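Speaker notes: passwords and phishing at a small firm
Ginden branch meeting, 2020-03-10

Slide 1. Say hello, check the people at the back can hear. Phones can stay on, as we need them for slide 6.

Slide 2. Start with the Dellville office. In January a message went to 94 staff saying their mailbox was full. It had our logo and a link to a login page. The page looked right but the address was wrong by one letter. Pause here and let them read both addresses on the screen.

Slide 3. What the attacker wanted. One working password was enough to read old invoices and send new ones with different bank details. The first false invoice was for 4000 pounds. The second was for 3000. Finance stopped both with a phone call to the supplier — use the number on file, never the one in the email.

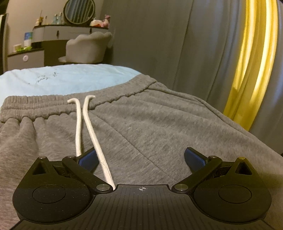
Slide 4. Reused passwords. Ask for hands up, but don't push anyone. Explain that when a shop's website leaks its customer list, the same email and password get tried everywhere else within hours. Our own check against known leaks found 1874 matches across current and old accounts. Old accounts are being closed this month.

Slide 5. Password manager. We have picked Nurnolance. One long password to remember, the rest are stored. Show the browser button and the phone app. Skip the part on shared folders if we are running late.
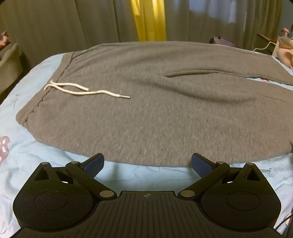
Slide 6. Two-step login. Everyone sets it up now, allow ten minutes. Go round the room and help. Spare codes get printed and kept at home, not in a desk drawer.

Slide 7. Reporting. Forward anything odd to the Pastor help desk, even if you have already clicked. No one gets told off for reporting — say this twice.

Questions. Someone will ask about personal phones. The policy is still in draft, so take names and reply by email.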